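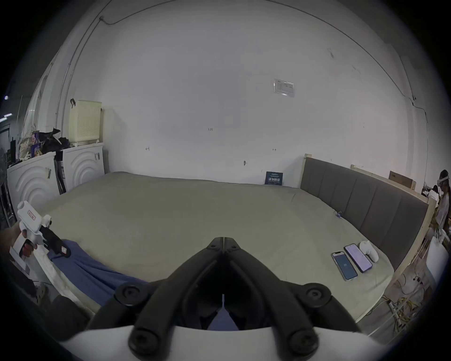
A bed and a blue cloth

Why do we sleep?

Every night your body lies still, but your brain keeps working. It sorts the things you learned in the day. Some memories it keeps, and others it lets go. Sleep also helps you grow, and it gives your muscles time to repair.

Sleep comes in parts. First it is light, and a small noise can wake you. Later it becomes deep. Then comes the part with many dreams - your eyes move quickly under the closed lids.
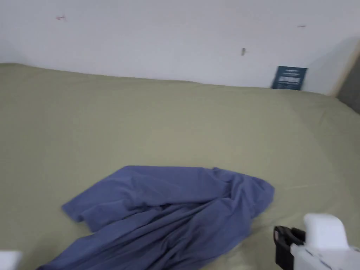 Flalel asks: But why do I forget my dream before breakfast?

Good question! The brain does not store dreams very well. If you tell your dream to somebody right after you wake up, you can remember more of it.
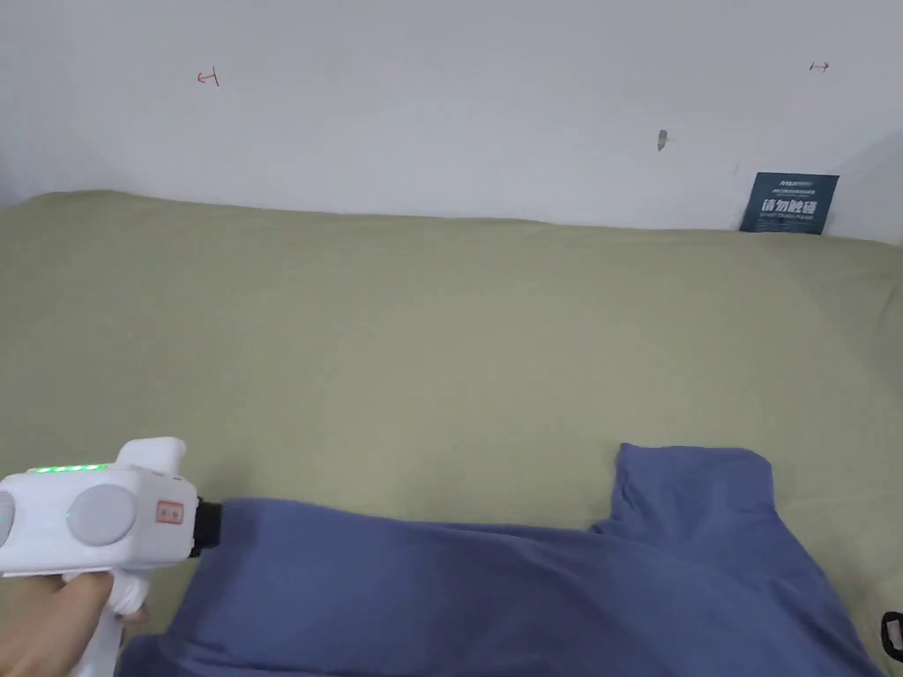
Reading time: 2 minutes

Do animals sleep too? Yes, and some do it in a strange way. A dolphin rests one half of its brain at a time. A horse can doze on its feet, but for dreaming it has to lie down. Bats hang with the head down and sleep most of the day.

Ask at home who remembers a dream from last night.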